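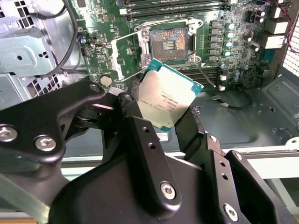 Careers > Workshop and Field > Open positions

Cell Technician, Cell 4 (full time, on site)

Levgate is looking for one person to look after one machine. The machine is Cell 4, a robot arm and gripper on an aluminum table that takes desktop computers apart and, on its better days, puts them back together. It handles processors, memory, cards and drives. You would handle the machine.

The job has been open once before, under the title Automation Specialist. We got a lot of applications from people who wanted to write strategy. There is no strategy in this job. There is a set of hex keys, a torque driver, a logbook, and a robot that was fine when you left it last night.

What the cell does

A tower goes on the table on its side with the panel off. The arm comes down from above and does whatever the recipe for that model says to do. Some recipes are short: find a memory module, pull it, put it down. The processor recipe is the long one. A desktop processor is flat and slippery and it has exactly one correct way to sit in its socket. The gripper has to hold it by the edges, keep off the contacts, clear the open load plate and the lever, and arrive level. Every one of those steps has gone wrong at least once, and the log has the details if you enjoy that sort of reading.

Recipes run on Nelix, our in-house sequencer. You don't need to know Nelix before you start. We'd be alarmed if you did. It is a list of positions, speeds and grip forces with a Run button, and you will be changing numbers in it by the end of your first week.

What you would do all day

Mornings start with the reference check. You drive the arm to its reference points on the table, compare them with yesterday, and write down the difference even when there isn't one. Then you go over the gripper: finger screws, pivot screws, play in the joints, the state of the contact surfaces at the tips. Screws on a gripper loosen at a speed known only to themselves. We check torque every 200 cycles, and we mean 200, because the last person who stretched it spent an afternoon looking for a screw inside a power supply.

After that you load a case, square it up, and run it through the recipe at walking pace with your hand near the stop button. If the tips clear the case rim, the drive cage and the cables, you can let it run at speed. Cables are the thing to watch. A case that left the factory neatly routed has usually been opened since by somebody in a hurry, and a loop of cable that was lying down in one tower will be standing up in the next.
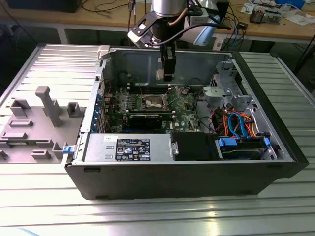
Cell 4 with a Dell tower on the table, fingers down inside the open case.

Then there is cleaning. Old computers arrive with their dust included at no extra charge. Thermal paste gets onto heat spreaders, from there onto finger tips, and from there onto whatever you pick up next. A smear you can hardly see is enough to let a processor rotate in the grip. You will wipe tips more often than you'd like, and you will inspect sockets before anything is lowered into them. If there is residue in the socket, the run stops and you deal with it. You don't lower a part in to see what happens. We have seen what happens.

The rest of the day is repairs, adjustments and small arguments with Nelix. Typical jobs from the last while:

- Swapping finger pads and re-teaching the grip width afterward (the second half of that sentence is the part people skip)
- Re-squaring the table rails after someone leaned a cart on them
- Chasing a wrist offset that turned out to be a mounting bracket one screw short of tight
- Rerouting a cable that only snagged when the arm reached for the far corner of the case
- Making a new holding fixture for a tower a little wider than the last one
- Writing down what you did, in words another adult can follow

The logbook

It gets its own heading. Cell 4 has a paper log and an Omow ticket queue, and you keep both. Omow is where the rest of the company looks. The paper log is where the truth is, usually in pencil, sometimes with a drawing. Part of this job is getting the second into the first without losing the useful bits. "Adjusted gripper" is not an entry. "Left finger 0 to slightly open, pad replaced, re-taught pick on memory recipe, ran clean" is an entry. If you have ever been handed a machine with no notes and a shrug, you'll see why we care.

Su-chen Shek runs the workshop and would be your manager. She set the cell up, she wrote the start-up procedure, and she has read every page of the log. She would like to stop being the person who gets called when the arm halts over an open socket. In your first month you'd work alongside her, then she goes back to her own projects down the hall and you get the keys to the tool cabinet. She's still there for questions. She does ask what you tried first.

What we want

You've looked after a machine that moves. A robot is nice, but a packaging line, a CNC mill, a pick-and-place machine or a cranky old laser cutter will do. You can find play in a joint by feel and then prove it with an indicator. You know the difference between tight and torqued. You've built or repaired enough desktop computers to know which levers open which way, and you've put on a wrist strap without being told.

You can read a simple program and change it without rewriting it. You can look at a gripper that worked yesterday and resist changing three things at once. You're comfortable stopping a run and telling people it's stopped, including people who have a demo in an hour.

You can lift a full tower onto a table and off again, many times in a day. You can stand for long stretches, and see small parts well enough to work with them (glasses and a magnifier are both fine, and the magnifier is provided).

Useful but not required: some 3D printing for fixtures, basic electrical fault finding, experience with force settings on grippers, patience with label printers.

What we don't need: a degree in anything in particular, a portfolio site, or the word "passionate." 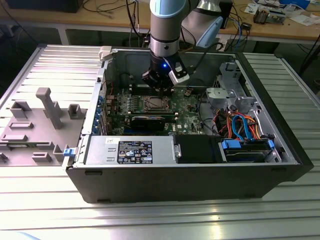 Gripper above the motherboard, near the memory slots.

The state of things, so you can't say we hid it

The arm is good. The table is good and will outlive us all. The gripper is on its second set of fingers and there's a third set on order from Chatzigeorgiou, the machine shop we use. They're excellent and don't hurry. When those fingers arrive, fitting them and re-teaching the recipes will be your first big job, and the grip points on every part will have to be checked again one at a time.

There are 253 taught positions in the cell. A good number of them are still named things like "above2" and "above2_new." You'd be welcome to fix that. You'd also be responsible for finding out which of the two is in use before deleting either.

There's also a backlog of 388 towers, shelved by model, sort of. You aren't expected to clear it by hand. You are expected to keep the cell healthy enough that it gets smaller.

The room has windows on one side and good daylight. That's lovely for people and a mixed blessing for cameras pointed at shiny metal, and you'll get to know the blinds.

Hours, pay and so on

Four days a week, ten hours a day, day shift. No on-call. If the cell stops overnight, it stays stopped until morning, and everyone has made their peace with that. Pay is hourly at our Technician II band, and we'll tell you the number on the first call before you tell us yours. Health coverage starts on day one. Safety shoes and a reasonable tool allowance are included. Remote work isn't possible, for reasons that will occur to you.

How to apply

Send a resume and one page, no more, on a fault you tracked down in a machine. Tell us what it looked like at first, what you checked and in what order, what it was in the end, and what you wrote down. If your first guess was wrong, leave that in. We read these closely and they count for more than the resume. No cover letter, please.

Candidates we'd like to meet will be invited for a half day, paid, in the workshop. You'll do a start-up check on the cell with Su-chen, change a set of finger pads, re-teach one pick, and write the log entry. You won't be asked where you see yourself in five years, and there's no whiteboard.

Applications are open until 11 August 2025. Send them through the Levgate careers form and choose "Cell Technician, Cell 4" from the list. It's the entry below "Automation Specialist," which we still haven't worked out how to remove.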